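Gendley Newsletter, 10 January 2018

Let's talk about heartburn (the third trimester kind)

Okay, so last month I promised you an item on sleep, and I did start writing one, at two in the morning, sitting up in bed with a glass of milk and a burning feeling all the way up to my throat. You can guess how that went. Sleep is moving to the next issue and heartburn is jumping the line!

I'm 33 weeks as I write this, and until November I'd hardly had heartburn in my life. With my first baby I had none at all. This time it showed up right after a big plate of lasagna and it has more or less lived with me ever since. If you're going through the same thing, please know it's really common, and in most cases it's miserable but harmless.

My midwife at the Lashari clinic explained it to me with her two hands, which helped a lot more than the leaflet did. There's a ring of muscle at the top of your stomach that works like a little gate. Pregnancy hormones make it looser than usual, so acid can slip back up. Then the baby gets bigger and the whole stomach gets pushed upward, and there you are at bedtime, propped on every pillow in the house.

So what has helped me? Smaller meals, for one. I used to eat two proper meals and pick at something in between, and now I eat little bits all day long (toast, a banana, some rice and chicken, more toast). I also stopped eating for 3 hours before bed. The first week of that was awful and I was very grumpy about it, but the nights did get better. Drinks go between meals for me now, because a full glass of water on top of dinner was making things worse. 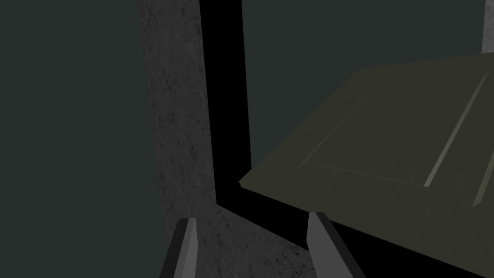
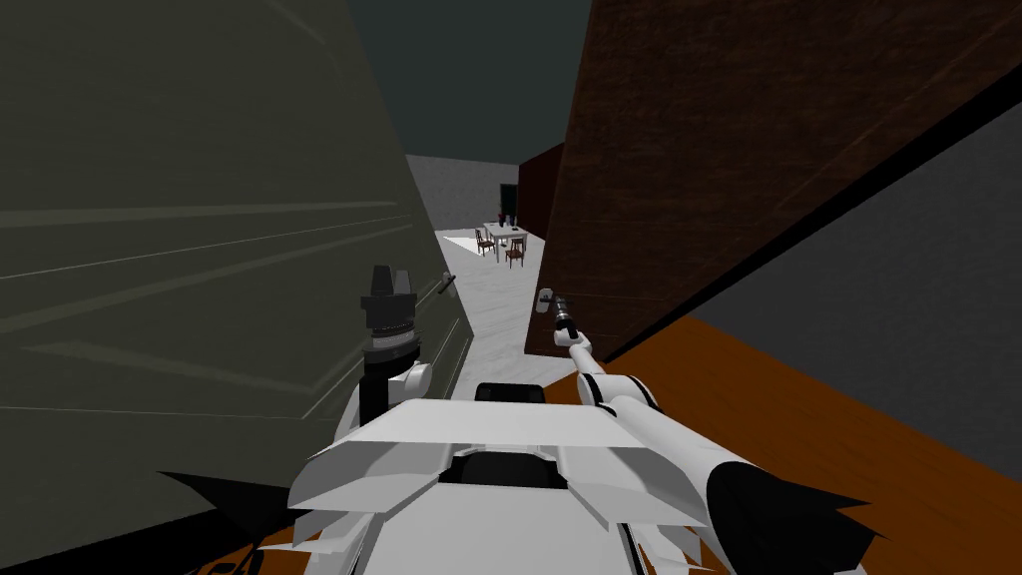
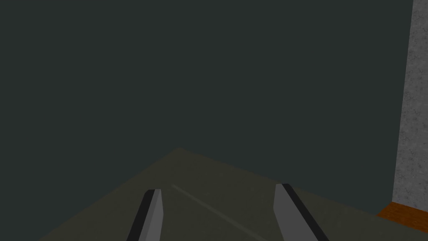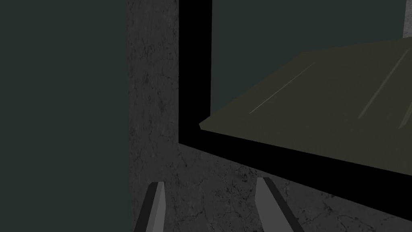

Food triggers are such a personal thing. Mine are tomato sauce, orange juice and, sadly, chocolate. A reader from Skarnodow wrote in to say that she can eat chili with no trouble at all but one cup of peppermint tea ruins her whole evening, and my midwife wasn't a bit surprised, as mint can relax that same muscle. I kept a food diary for a couple of weeks, just scribbles on the back of an envelope, and the pattern was pretty clear by the end. I still had the orange juice once after that. I paid for it!

Then there's the bed. Lying on your left side seems to be easier on the stomach for a lot of women, and raising the head end of the mattress works better for me than a pile of pillows, which I always slide off anyway. We put folded blankets under the mattress at the top and it's fine. My husband says he feels like he's sleeping on a boat ramp, but he hasn't moved out yet.

Now, medicine. Please ask your doctor, midwife or pharmacist before you take anything, even the chewable tablets you've had in the cabinet for years. Some antacids are considered okay in pregnancy and some aren't a good idea, and they can get in the way of your iron pills if you take them together. I was told to keep the two a few hours apart. Baking soda in water is an old home remedy that came up in my mail more than once, and my midwife asked me to skip it because of all the sodium.

And do call someone right away if the pain is sharp and high up under your ribs, especially with a bad headache, blurry vision or sudden swelling in your face or hands. Those can be signs of preeclampsia, and you shouldn't sit at home chewing tablets and waiting for it to pass. Same thing if you're throwing up blood, losing weight, or finding it hard to swallow. If it's nothing, you've lost an hour.

One bit of housekeeping. A few of you had trouble logging in to the message board over the holidays. If your old name isn't working, pick "User" on the first page and then ask for a new password, and it should come through by email. We've also raised the limit on posts to 500 words, so there's room for the whole birth story now, or most of it.

If you have a heartburn trick I haven't tried, send it over, I've got seven weeks to go and I'll try nearly anything that isn't mint. Sleep next time, I mean it!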